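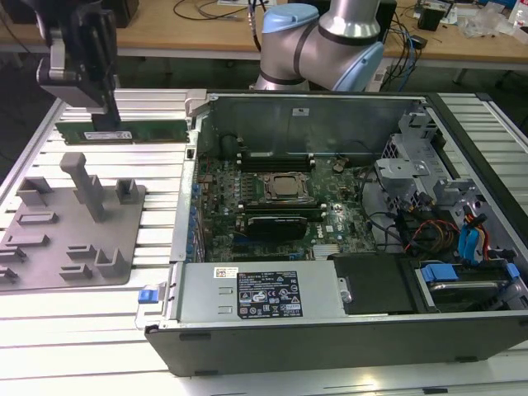
Inside the Box: Computer Refresh Gallery

Every May we open up old desktops at the Clerbridge workshop, and I love it every single time! There is something about taking the side off a plain black tower and finding all that color inside (who decided the wires should be so cheerful?). Mitra Akbari got us started on this years ago with one dead machine from the Flutham library, and this spring we had 61 towers on the list. Wow!

A few notes to go with the gallery:

Memory. My favorite job! A green stick with its row of black chips, and a pair of slots on the board ready for it. Line up the notch, press both ends evenly and listen for the click.

The motherboard. The processor socket sits near the middle under its metal bracket, and the round coin-cell battery is up by the corner. Guangming Peng swaps batteries faster than I can find a screwdriver.

The wires. Red, orange, yellow and black, all running out from the drive cage. Tuck them to the side before you start and you'll thank yourself later.

The blue clips. I have a real soft spot for these. They line up along the rear panel by the expansion slots, and they're such a great bit of color against the bare metal.

More pictures coming once the last 9 towers are done. Come by any evening after 6 and say hi!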